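# Vondard open day, Plultstead

February, and I had been promised springs.
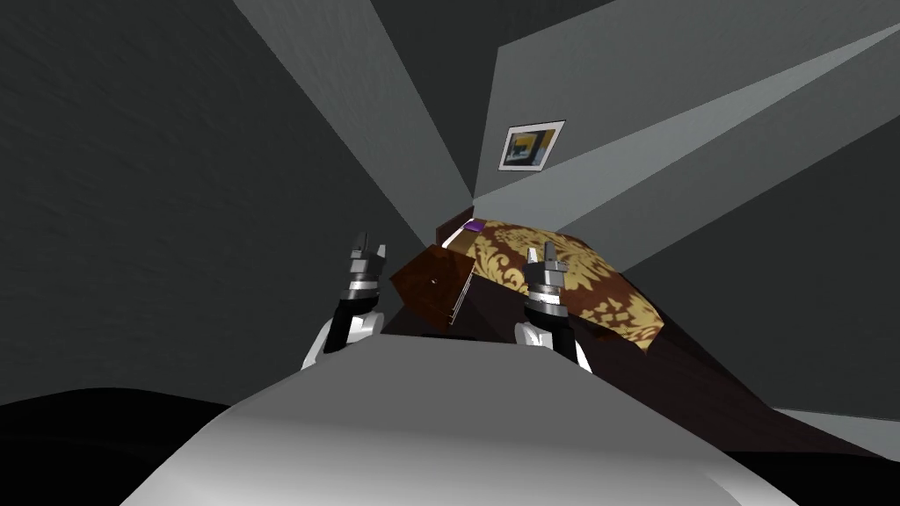 The Vondard works has been making mattresses on the edge of Plultstead for longer than most of its neighbours have been standing, and every February it lets the public in for a morning to watch. I went because my own mattress has a valley in it. When you sleep in a valley you start to take an interest in the subject, and you find that most of what is written on it comes from people with a mattress to sell. A bed with a small wooden something beside it is as much bedroom as I have ever asked for, and I could manage the wooden something without help. It was the bed I wanted explaining.

Getting there is part of the entertainment. The 418 goes from the station and takes the view that Plultstead is best approached from every side before a final decision is made. I saw the same carpet shop twice. The stop is called Vondard Works and is a good ten minutes' walk from the Vondard works, along a road with a pavement on whichever side you are not.

## Reception

You sign in at a desk, are given a hi-vis waistcoat in one of two sizes (tent, or child), and are then asked to wait in the showroom, which is a clever arrangement on somebody's part. A showroom full of beds at nine in the morning is a hard place to stay upright. Several of the party gave in before the guide arrived. One man had taken his shoes off and lined them up neatly, with the air of someone who had been before.

There was coffee. I will say no more about it than that it was free.

Our guide was Masaru Kinoshita, who runs the spring shop and had plainly been told to keep us moving. He did this by walking off while still talking, so that those at the front got the whole tour and those at the back got the nouns. I learned to stay near the front after missing most of an explanation that ended "and that's how he lost the eyebrow".

## The spring shop

It is loud. Wire comes in on coils the size of a tractor tyre and is fed into machines that turn it into springs at a speed I found slightly upsetting. Each spring drops into its own little fabric pocket, the pocket is sealed, and the whole lot comes out the far end like a string of sausages. Kinoshita picked up a length and wore it round his neck while he took questions. It can't have been the first time.

The question everyone asks is how many springs a mattress ought to have. The cheaper Vondard has 400. The next one up, which they call the Tefera, has 800. A woman near me asked whether that made the Tefera twice as comfortable, and Kinoshita gave her the long look of a man who has to sell both.

His answer, when it came, was the most useful thing I heard all day. The count matters less than the thickness of the wire, and the thickness of the wire matters less than what you weigh. Thin wire under a heavy sleeper gives you my valley. Thick wire under a light one gives you a table. Shops like the count since it is a number and can be put on a card in large print. He suggested asking for the wire gauge instead and enjoying the silence that follows.

I have since tried this. The silence was very good.

## Filling and tufting

The filling room is quieter and smells of sheep. Wool arrives in bales, is teased out by a machine with a great many teeth, and is laid down in layers by two people who hardly look at it. They work from either side of a long bench, patting as they go. When they disagree about a thin patch, one of them points and the other adds a handful, and neither says a word. I have been on committees that could learn from it.

Then comes tufting, which I had wrongly supposed was decoration. Tufts are the little woolly buttons you find in rows across a mattress, and they hold a tape running right through from top to bottom so that the filling stays where it was put. It is done by hand with a needle as long as my forearm. We were offered a go. I got mine in at an angle and had it gently taken away from me. A boy of perhaps ten did his perfectly and was told he could start after school.

The side stitching is also done by hand on the better models, in rows, and a stitcher takes 6 years to be let loose on the top of the range. I asked what happens in the meantime. "The bottom of the range," said Kinoshita.

## The roller

Every factory visit has one machine that people talk about on the bus home, and at Vondard it is the roller. It is a large, barrel-shaped weight that trundles up and down a test mattress all day and all night, standing in for a restless sleeper. There is a window to watch it through and a bench in front of the window. I sat there for longer than I meant to. It has the look of a relative who has come for Christmas and can't get off.

The mattress underneath had been at it since before New Year and looked better than mine.

Next to it they keep a small shelf of things found inside old mattresses sent back for refilling. A thimble, a quantity of foreign coins, a bus ticket, one half of a pair of spectacles and a letter they have very properly not opened. The label says REMOVED WITH CARE. I would have paid extra for a longer shelf.

## Things I was told about looking after one

I wrote these on the back of my waistcoat receipt, so there may be gaps.

- Turn it. Top to bottom and over, with the seasons, unless it is the one-sided sort, which you only spin.
- Don't sit on the same bit of edge every morning to put your socks on. (I looked at the floor for this one.)
- Leave the covers thrown back for a while after getting up. Vondard is officially against making the bed before breakfast, and I have informed my household.
- Check the slats. Half the complaints they get about mattresses are complaints about slats.
- Never let anyone bend it to get it round the stairs.

## The shop

The tour ends back in the showroom, naturally. There is a rail of seconds with crooked labels and other faults I couldn't find, and a new range called Reremport that folds in three for visitors. I lay on one. It was fine for a visitor. The one I liked was the Tefera in the firmer wire, and I liked it for long enough that a member of staff came to ask whether I was with the party that had left.

No prices were mentioned until I asked, and then they were mentioned quietly.

## If you are going

Go on the early tour, as the stitchers stop for lunch and you would be looking at a lot of needles in a cushion. Wear flat shoes. There is a café in Plultstead by the carpet shop that does a decent bacon roll, and the bus will take you past it at least once. Children are welcome everywhere except the spring shop. Booking is by telephone, and you want the works number, not the showroom, who will try to measure you.

My new one comes at the end of the month. They take the old one away, valley and all, and I've asked them to let me know about any coins.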